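COMMUNIQUÉ DE PRESSE
Claststead, le 02/03/2018
Temps de lecture : 2 min

La halle aux grains de Claststead ne sera pas démolie cet été, et je suis ravie de pouvoir enfin l'écrire !

Vous m'avez lue assez souvent sur le sujet (trop souvent, diront certains), alors je vais droit au but. La mairie a accepté hier soir de retirer le permis de démolir qui visait le bâtiment de la rue Ayala. À la place, elle commande une étude de structure complète, avec pose d'étais sous la charpente côté cour dès que les entreprises seront choisies. Notre association, Flestent, demandait ces étais depuis l'effondrement du auvent, et je ne vous cache pas qu'on a débouché une bouteille ou deux en rentrant.

Pour ceux qui prennent l'histoire en route : la halle mesure 679 mètres carrés au sol, elle est vide depuis la fermeture du dernier grossiste, et l'eau entre par le versant nord. Le propriétaire voulait raser et faire un parking de 108 places. Notre pétition a recueilli 1 362 signatures, dont 389 venues de Clolloddale, de l'autre côté de la rivière, où l'on voit le pignon depuis le quai (merci, les voisins, vous avez été formidables).

Attention, rien n'est gagné pour autant. Le retrait du permis n'oblige pas le propriétaire à réparer, et une bâche tiendra ce qu'elle tiendra. Nous demandons donc trois choses : que la toiture soit mise hors d'eau avant l'automne, que les portes en fonte du rez-de-chaussée soient gardées sur place, et que le rapport de l'étude soit publié en entier. J'insiste sur le dernier point, parce que le résumé de deux pages qu'on nous a remis l'an passé pour le lavoir, franchement, je m'en souviens encore.

Une réunion publique aura lieu en juillet à la salle des fêtes, une fois le rapport rendu. J'y présenterai aussi les premières idées pour l'avenir du lieu : un marché couvert le matin, des ateliers à l'étage, peut-être une petite salle de répétition si le plancher le permet. Venez avec les vôtres, et avec vos vieilles photos de la halle si vous en avez, on les scannera à l'entrée ! 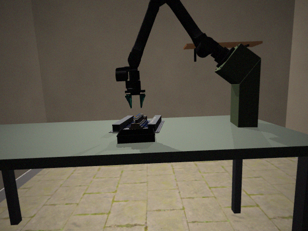
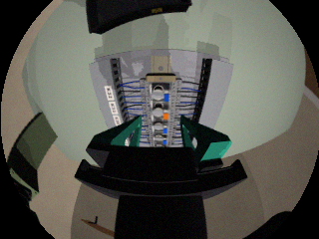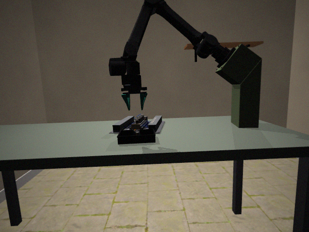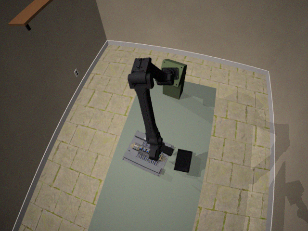
Côté Clolloddale, on nous fait déjà remarquer qu'un marché couvert sans stationnement, c'est bien joli, mais qu'il faudra rouvrir la passerelle aux piétons le matin, sinon personne ne traversera avec ses cabas. Je transmets à la mairie, avec mon plein accord.

12 commentaires · 47 partages

Contact presse : association Flestent, rue Ayala, Claststead · © Flestent 2018 · Haut de page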